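About Zindora
Home / Company / About us
Page last revised 2025-12-06

Zindora maintains robot cells. The company works out of one building in Clostdale and takes on cells that use jointed arms with multi-finger hands, mostly at table height and mostly for household objects. We install them, keep them in working order and repair them when they fail. We do not design arms or write customer application software.

Most inquiries we receive are about what maintenance covers and how long a cell is out of use. The simplest way to answer is to describe one cell in detail. The Petek cell is our own and has been in service longer than any other cell in the building. Every procedure we sell is tried on it first.

The Petek cell

Petek is a tabletop cell with a black arm and a white-and-black hand. The objects change from job to job. The current set is a breakfast set: toaster, bread, plate, mugs, water bottle. Household goods are harder on a hand than machined test blocks, and they show wear in the fingers sooner. A mug handle loads one side of a finger joint. A plate with a raised rim asks for a low approach, and a hand with too much play in the knuckles will touch the table first. 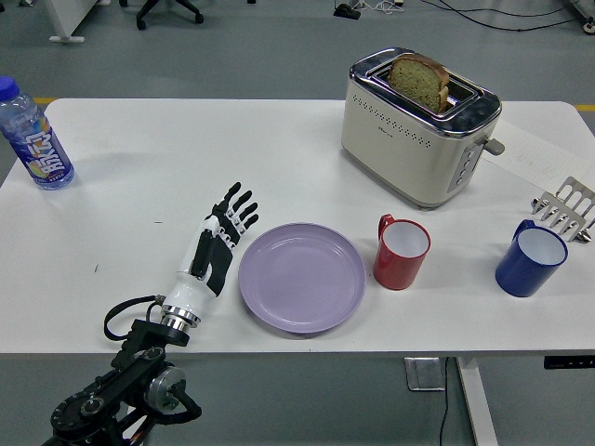

The Petek cell with the breakfast set: hand at left, toaster and mugs at right.

Setup

Setup begins with the table. It is leveled at each leg and checked again after the arm has been powered for an hour. The table has a white top, which suits the vision system as long as the room lights are constant. We do not use window light in the cell.

Next is the arm. The base bolts are torqued in a cross pattern and marked with paint. Each joint is driven slowly through its range with no hand fitted, and the motor current is logged. These logs are kept for the life of the cell. When a joint starts to draw more current than it did at setup, we compare against the original log and not against the manufacturer's figure, which covers a whole production run.

The hand goes on last. It mounts through a silver metal coupling at the wrist. The two mating faces are wiped, inspected under a side light and brought together without grease. A burr on either face will tilt the hand by a small angle, and at the fingertips that angle is large enough to miss a mug handle. After mounting, the hand is sent to 8 reference poses and the fingertip positions are measured at each one. The cell is released if all of them are inside tolerance.

Object positions are set after release. The layout is written down and the sheet is filed with the cell log. Where a customer already has a layout, we copy it.

Routine care

The Petek cell runs on a 158-hour service interval, counted in powered hours. At each service the following are done:

Finger joints cleaned with a dry brush, then moved by hand to feel for grit.
Wrist coupling checked for rotation with a dial gauge.
Cable loops inspected along the arm, with attention to the places where they pass a joint.
Reference poses repeated and compared with the last service.
Toaster emptied of crumbs and the tabletop wiped.
Emergency stop tested from each position.
Cables on the floor checked for damage and moved clear of the walking route.

Crumbs are the main nuisance with the breakfast set. They collect in the knuckles and act like sand. We tried a fabric glove for a short time. It kept the crumbs out and held heat in, and two finger motors went into thermal limit during a long run. The glove was dropped and the brush step was added in its place.

Cables are the second most common cause of lost time. The loops at the joints have to be long enough for the full range and short enough to stay off the table. We set them with the arm at its furthest reach and then again with the wrist turned in. A loop that looks right in one pose is often wrong in the other. Ties are never placed within a hand's width of a joint.
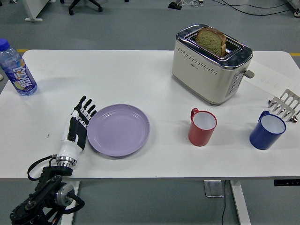

Hand palm down next to the plate. The arm cables loop around the joints and up toward the wrist.

Repair

Repairs are recorded against the powered-hour count. The longest stop on the Petek cell came at 566 hours, in September, when the wrist began to lose position after every restart. The fault was first put down to calibration. Recalibrating cured it for a day at a time. The hand was then removed and the arm run alone, and the error stayed, which ruled out the hand. The cause was a worn connector in the wrist cable. The encoder supply dropped for an instant when the joint passed one particular angle.

The connector was replaced with a locking type from Platamum, and the cable was rerouted so that the connector body no longer takes any bending load. The reference poses were measured before the hand was refitted to work and again the next morning. The same connector is now checked on all cells under contract.

Our repair sequence has changed as a result. The hand now comes off before any recalibration is attempted. Removing it takes a few minutes, and it splits the cell into two halves that can be tested separately.

Finger repairs are done on the bench. We stock complete fingers and single knuckle joints. A complete finger is fitted when the cell has to be running the same day, and the removed one is rebuilt and returned to stock. Rebuilt fingers are tagged and do not go to a different customer.

What customers receive

Every cell under contract has a log, held in paper form at the cell and in a copy at Clostdale. It contains the setup currents, the reference pose measurements, the layout sheets, all service records and all repairs. The log belongs to the customer and goes with the cell if the contract ends.

Service visits are carried out by 2 technicians. One works inside the marked area while the other stays at the stop button. This applies to short visits as well.

Visiting

The Petek cell can be viewed at Clostdale by arrangement with the service desk. Visitors may bring their own objects for a trial, provided these are clean, dry and light enough to be lifted with one hand. Please send dimensions and weights ahead of the visit so that the grasp settings can be prepared. Closed shoes are required on the workshop floor.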